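七月的衣柜，和一件我不肯买的风衣

我用中文写博客已经有两年了，句子有时候还是走得慢，请大家耐心一点。上个月有读者留言问我夏天到底穿什么，我想了很久，决定老老实实写一篇。
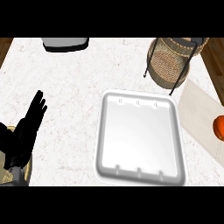 一、先说亚麻裤子

去年夏天我只有一条亚麻裤子，米白色，裤腿很宽，是在Wunddale的打折区找到的。当时我觉得它很像睡裤，犹豫了一个下午才付钱。后来我几乎每个星期都穿它，穿到膝盖那里鼓起来两个包，洗了也不回去。

今年我想再买一条，所以我研究得比较认真。我发现亚麻裤子的问题主要在腰。完全松紧带的腰，坐着舒服，可是把衬衫塞进去就很难看，肚子前面会堆一圈布。前面是平的、后面有松紧带的那种最好，从正面看像一条正式的裤子，吃完饭以后它也原谅你。Wunddale今年正好出了这种版型，颜色有沙色、深绿和一种他们叫做“陶土”的颜色。我买了深绿。

我的朋友Consuelo Toledo买的是陶土色。她比我高很多，同一条裤子在她身上是九分，在我身上要拖地。我拿去改短了，裁缝问我配平底鞋还是有跟的鞋，我说平底，她就在离地面两厘米的地方别了针。如果你也要改裤长，请一定穿着你真的会穿的那双鞋去。我以前穿运动鞋去改过一条裤子，结果配凉鞋的时候踩了一整个夏天。

关于熨烫：我不熨。亚麻本来就会皱，早上熨好，坐一趟公共汽车就没有了。我洗完以后用力抖几下，挂在浴室里，让它自己平一点。有人觉得这样不够体面，我尊重这个意见，但是我早上没有那个时间。

二、凉鞋，我今年最大的一笔钱

Plistimau的凉鞋我看了两个夏天。它的样子不复杂：两条宽带子横过脚背，一条细带子绕过脚后跟，鞋底比较厚，侧面有一排很小的缝线。我喜欢的是那个扣子，它不放在外侧，放在正中间，有一点像小时候的书包扣。

价钱是747克朗，对我来说不便宜。我给自己定了一个规矩，超过五百的东西要等两个星期再买。两个星期以后我还在想它，所以就买了。

穿了一段时间以后，我可以说的有这些。前三天脚后跟会疼，我贴了创可贴。第四天开始就好了。鞋底在湿的石板路上不滑，这一点我非常高兴，因为我们这里夏天的雨说来就来。带子内侧是没有染色的皮，下雨那天以后留了一点水印，擦不掉，我已经习惯了。尺码偏大，我平时穿三十八，这双穿三十七刚好。如果你的脚比较窄，建议你先去店里试，不要直接在网上下单。

我试过拿它配裙子、配宽裤子、配短裤。配短裤最不好看，鞋子太重，腿显得像从两个花盆里长出来的。配那条深绿亚麻裤子最好。

Osian Jarman看到以后问我，这是不是登山穿的鞋。他自己一年四季穿同一双灰色球鞋，所以他的话我只听一半。

三、风衣的事情

现在说标题里那件风衣。

Skjelbred每年春天都会做一款短风衣，长度到大腿中间，今年换了领子，变得很大，可以立起来，颜色是很浅的奶油色。我在店里试的时候，镜子里的那个人看起来好像有很重要的工作。店员Idun Hellström帮我把腰带在后面打了一个结，前面敞开，这样穿比在前面系好看很多，我把这个方法学回家了，用在我的旧风衣上。

可是它要1746克朗，而且我已经有一件风衣了。旧的那件是深蓝色，袖口磨得有一点发白，里衬破了一个小洞，我自己缝过，缝得不好看，但是别人看不见。我把两件在心里比来比去，写在纸上也比了。新的那件好看，浅色，容易脏，不能机洗。旧的那件普通，什么都能配，可以扔进洗衣机。

我没有买。不过我承认，我还是每隔几天就去网站上看它有没有降价。如果它降到一千以下，这篇文章的标题可能要改。

四、包，要小还是要大

今年到处都是很小的包，小到只能放手机和一支口红。我试过一次，带着我姐姐的小包去吃晚饭，结果钥匙、纸巾和眼镜全部放在大衣口袋里，走路的时候会响。

后来我回到了帆布包。我现在用的这个是在Flalholm的集市上买的，摊主叫Eskil Myklebust，他自己裁、自己缝，布是用旧船帆改的，所以每一个颜色都有一点不一样。我的是灰白色，有一条斜着的旧折痕，怎么压也压不平，我很喜欢它。里面有两个口袋，一个刚好放手机，一个放公交卡和笔。提手够长，可以背在肩膀上，冬天穿厚衣服也背得进去，这个我在店里试包的时候常常忘记检查。

缺点是没有拉链。下雨的时候我把围巾盖在上面，样子不优雅，但是有用。Eskil说他可以加一个磁扣，要多等两个星期，我还在考虑。

五、七天只穿七件

六月底我做了一个小实验，出门七天，只带七件衣服，鞋和内衣不算。清单是这样的：

深绿亚麻裤子
白色棉衬衫，男款，大一号
黑色针织背心
牛仔裙，长到小腿
条纹长袖
薄羊毛开衫，浅灰
旧的深蓝风衣

我本来害怕会无聊，但是真正让我烦恼的是天气。前面几天很热，背心和裙子轮流穿，洗了晚上挂着，早上就干。后面突然降到十二度，我把条纹长袖、衬衫和开衫一层一层全穿上，外面再加风衣，胖得像一颗洋葱，不过不冷。

用得最多的是白衬衫。扣起来穿一次，敞开当外套穿两次，还有一次在海边系在腰上。用得最少的是牛仔裙，它太厚，洗了不容易干，坐火车的时候也不舒服。下次我会换成一条薄的半身裙，最好有口袋。

同行的Alvar Björklund带了一个很大的箱子，我们换火车的时候他很后悔。可是第五天晚上要去比较正式的餐厅，他有西装外套，我只有开衫。所以我不想说哪一种方法是对的。

六、几个留言的回答

有人问白衬衫买什么牌子。我的是二手店买的，标签已经剪掉了，我真的不知道。挑的时候我会把手伸到布的后面，如果能清楚看见手指，就太薄了。

有人问矮个子能不能穿长裙。我一米五八，我穿。我的办法是上衣短一点，或者塞进去，鞋子颜色和皮肤接近。裙子最宽的地方不要正好停在小腿最粗的地方，往上或者往下移几厘米，差别很大。

有人问奶油色的鞋怎么洗。我用软牙刷和一点洗碗液，刷完用白色厨房纸包起来，放在阴凉的地方。晒太阳会发黄，我有一双就是这样坏的。

还有一位读者说我写“版型”写得太多，应该多说颜色。这个批评我接受。我对颜色一直不太勇敢，衣柜里大部分是蓝、灰和白，今年的深绿已经算是一次冒险。下一篇我想试试红色，先从袜子开始，如果成功了，再考虑一件红色的开衫。Wunddale有一件番茄红的，扣子是同色的，我已经放进收藏夹了，两个星期的等待从昨天晚上开始算。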